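Buy fewer clothes and keep them longer

My town, Jerkdale, has 1,266 households and one clothing bank, outside the Gasser hardware store. By Friday it is full. Bags get left on the ground, and most of what's in them is shirts.

I don't blame people for clearing out closets. I blame the price. When a T-shirt costs less than lunch, there's no reason to sew up a seam or work on a stain. My own count last August was 18 shirts, and I wore 6 of them.
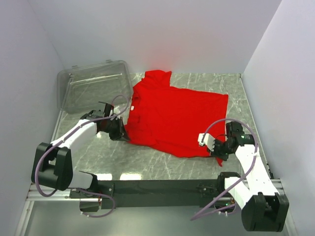 Should towns charge for textile drop-off?
A small fee per bag would be fair, as long as the money went toward a repair counter. Stoston did this and now takes in about 900 garments a year for mending.

Some people say repair is a hobby for those with free time. I don't agree. A hem takes ten minutes – less than the drive to the mall. What's missing is the skill, and schools could teach it again.
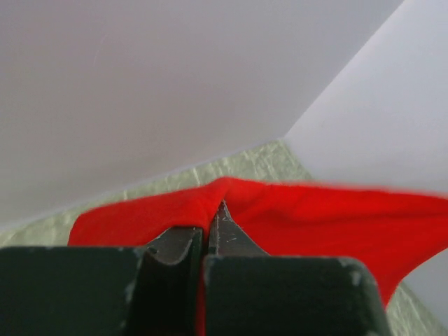

Red fabric, up close.

The stores have a part in this too. Haltel, where I buy most of my basics, prints washing directions on its tags and no word on mending. A spare length of thread would cost them next to nothing.
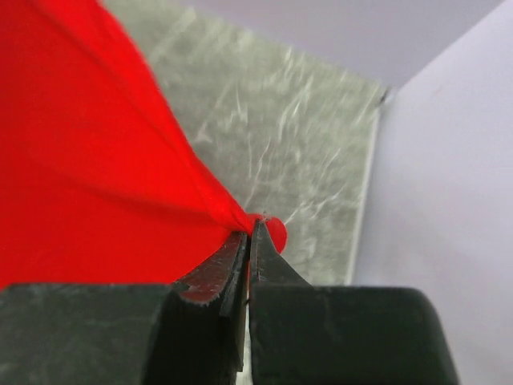

Red cloth with a long diagonal crease.

I'd start with the fee. The council can vote on it without waiting for any store to change, and the repair counter could go in the old ticket office, which already has heat and a sink.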